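Flotthorpe, December. The play kitchen set kept at the Morness toy library has been sorted, checked and relisted as a single loan item, number 3302. It had been lent in separate parts under several numbers, and pieces often came back in the wrong bag. The work was done by Raquel Cardoso, who handles repairs, and Murray Nguyen, who keeps the catalog.

The set is a mix of soft and hard toys with a few vessels to put them in. The soft piece with the most wear in past loans is the ketchup bottle, a red plush with a fuzzy surface and a stitched seam. Its label is white fabric with a zigzag edge and HEINZ embroidered in black, next to a teal-green and a tan stripe. 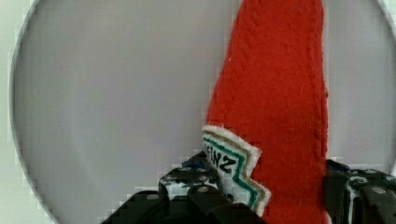
Seams are the usual point of failure on plush food. Cardoso checks them by pulling lightly on both sides of the stitching along its full length, then pressing the filling toward each end. A seam that opens under light pressure is restitched before the toy goes out again. A seam that only puckers is noted on the card and left alone. Label edges get a separate check, as a lifted corner tends to be picked at by the next child.

"We had the bottle listed as a soft toy, the fruit as counting pieces and the pots as kitchen," said Nguyen. "Three cards for one game. People borrowed the pots and asked where the food was."

For sorting, the pieces were put out on a white table, with the vessels kept near the food they are lent with. The round plate, a translucent one, is now listed as the serving plate. The mint-green bowl and the blue one are entered by color, and the teal-green pot has its own line. 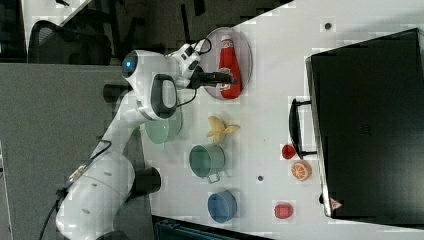 *Ketchup bottle on the round plate, with the banana, bowls, pot and small toy foods on the table.*

The new card carries a line for each piece and a box for condition at return. Condition is entered as one of 2 codes: F for fit to lend, R for repair. An earlier card used a five-step scale, which was dropped after different people graded the same toy differently. Borrowers are asked to check the pieces against the card before they leave the desk.

Cleaning depends on the material. Hard pieces are washed in warm water with dish soap, rinsed and left on a rack overnight. Plush and felt pieces are wiped with a damp cloth and dried flat. They are not soaked, as thick filling holds water and can take days to dry through. Embroidered lettering is dabbed instead of rubbed, to keep the thread from fraying.

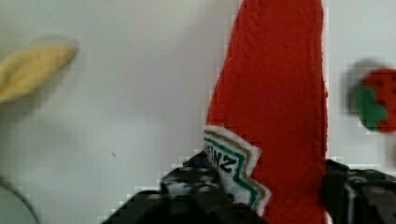 Replacement labels for fabric toys will be cut with the same stepped outline as the old ones where possible. Cardoso uses a paper template pinned to the cloth and sews the border stripes before the label is attached to the toy. The job takes longer than a glued patch, but glued patches on earlier repairs did not last through many loans. Thread and cloth come from Conen, the fabric shop on the square.

The relisting also settles what counts as part of the set. The strawberry and the halved orange stay with it. So does the green colander, an oval one with small holes all over, which had been on the sand and water list. The cups near it are listed by color, one dark green and one blue.

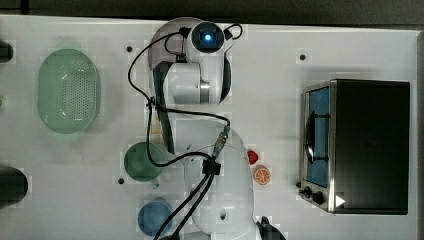 Item 3302 can be borrowed for 13 days and renewed once if there is no waiting request. It goes out in a lidded box with the card taped inside the lid. A missing piece does not stop a return, but the set is held back until the piece is found or struck from the card.

The toy library now has 122 items in the catalog. The next group to be checked is the wooden train sets, followed by the puzzles on the Lambrakis shelf. Borrowers who still have loose play food at home are asked to hand it in at the desk, with or without a bag number.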